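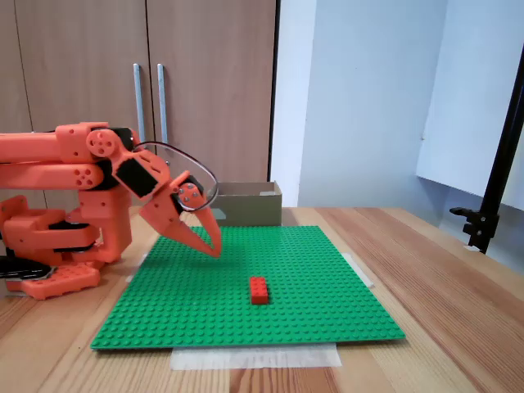 Charging an electric car at home: tips I'd keep and tips I'd bin

Posted 20/04/2018 in Garage & Driveway

Every dealer handout has a page of home charging advice, and most of it reads like it was written by someone with a heated garage. I've had a plug-in on the driveway for two winters now. Sorting the advice into piles took one evening.

"Never charge past 80 percent." Fine for daily driving, if your car lets you set a limit. Before a long trip, fill it up and leave soon after. I wouldn't lose sleep over the odd full charge.

"Any outlet will do." No. An old garage outlet that has run a drill for years may not be up to a car for ten hours straight. Feel the plug after half an hour. If it's hot, stop and call an electrician. And no household extension cords, whatever the guy at the parts counter in Cukville tells you.

Cable hooks. I paid 18 dollars for the Planoteck one, and the cable slid off it all through January. A plain garden hose hanger cost me 14 and holds the same cable in bigger loops. Screw it into a stud.

Plug covers and "contact sprays." The Doseck cover is a rubber cap on a string. It keeps leaves out, so would a sandwich bag, and neither one goes on while the car is plugged in. As for sprays, I don't put anything into a charging socket that the owner's manual doesn't mention. Mine mentions nothing.

Charging timers. The Sánchez plug-in timer was 119 dollars at my hardware store. Check the car's own menu first. Mine had a timer buried under "Climate," of all places, and it does the same job for free. A cheap lamp timer is not a substitute. Look at the rating on the back and you'll see why.

Warming the cabin while still plugged in. This one I'll give them. It takes the power from the wall, and the windshield clears while you find your shoes. Set it for the time you really leave, though, or you're paying to heat an empty car.

Filed under: charging, garage storage, winter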